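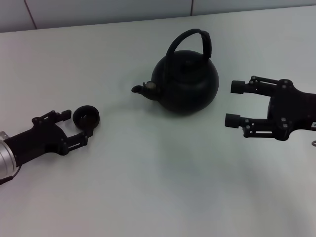
The question from Mi-kyung was whether a black kettle would look too heavy on the white tables at the Clastisari room, and whether we should go back to the steel ones for the July tastings. I would keep the black. We have two tables in there now, both white, and the walls are pale gray, so anything light in color disappears when you look in from the door. The black kettle with the round body and the tall arched handle shows up well against that table, and a small black cup goes with it without anyone having to match anything. The steel ones pick up every fingerprint and I was wiping them between every group last year.

Replies to the rest of the message are below the quote.

Hye-jin Geum wrote:

> Hi all,
>
> Before I send the order to Gasser I need three things settled.
>
> First, the kettle. Mi-kyung thinks the black may be too much in that room. I have no opinion but I do need to know, as Gasser wants the order by the end of the month.
>
> Second, cups. The Draltoda list has 74 of the small ones, but Tae-yang says that number is from before the move and should not be trusted.
>
> Third, who is bringing water? The tap in the back is slow and last time we were still filling when people came in.
>
> Hye-jin

On the cups, Tae-yang is right that the list is old. I went through the boxes last night. There are still 74, but 10 of them have chips on the rim and I have put those in a separate box marked with tape. Please don't put them back on the shelf. The rest are enough for two groups with washing in between, so I would leave cups off the order.

On the water, I can bring two of the big containers from home if somebody can help me get them up the stairs. Hae-won, are you still coming by car? If you are, it would be easier to load yours, mine has the folding chairs in it.

A few notes on using the round kettles, as we have new people pouring this time:

The spout is short and sits low on the side. It will run out of the spout before it looks full, so stop filling well short of the lid.

Hold the lid down with a folded cloth when you pour the last of it. The handle goes high over the top, so there is room for your other hand.

Set the kettle toward the middle of the table and the cups to the spout side. Last year we had them all along the front and people kept reaching across.

Empty it at the end and leave the lid off overnight. Don't put it away wet. One of the old ones has rust inside from exactly that.

I have not heard back about the Flodutance booking, so please don't tell anyone the evening session is confirmed. I will write when I know.

Eun-seong Han

Recent messages in this list
Re: Kettle order and cups
Folding chairs, who has them
Tea storage after the move
Draltoda list, old version
Parking at Clastisari

Last updated 9:40 p.m.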